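Fornley opens its doors to neighbors and students

September 7, 2021

Last week the automation company Breka invited the public to its workshop in Fornley for the first time. Nearly 40 people came, most of them students of the technical college and families from the streets near the canal. The program was simple: a short talk, a tour of the workshop, and then a demonstration which took more time than planned, as the visitors kept asking questions.

The talk was given by Lieven Martens, who leads the project Nakpan. In this project the company studies how a robot can handle things from a normal household. "A metal box is easy for us," he told the guests. "A soft bag changes its form each time you touch it. For this we need much more practice." According to Mr. Martens, his team has now recorded 1,000 trials with bags, clothes and food, and he expects to need many more before the winter.

The children liked most the part with the groceries. They could stand behind a yellow line, 2 meters from the table, and ask the operator questions during the work. One boy wanted to know if the robot gets tired. The operator answered that the robot does not, but the cables do – they are changed quite often. 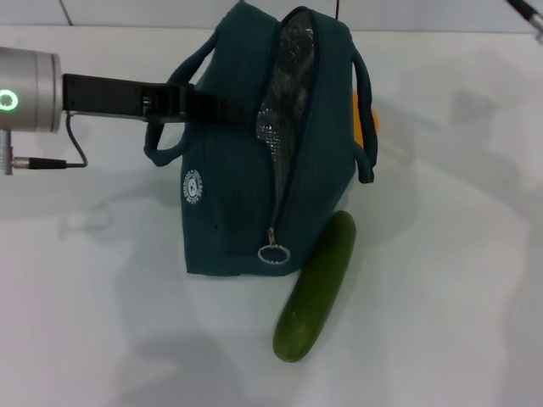

A lunch bag and a cucumber on the table, with the gripper at the bag's left handle.

Next visits

Breka plans a second open day in October, together with its partner Prandar, which makes control software. Groups will be limited to 20 persons, and each tour will take one hour. The talk will be repeated in the morning and in the afternoon.

Entrance is free, but registration at the front desk is necessary. Children under 12 must come with an adult. Parking behind the building is reserved for the staff – visitors are asked to use the public lot next to the swimming pool. Schools that wish to come with a whole class can write to the company for a separate date.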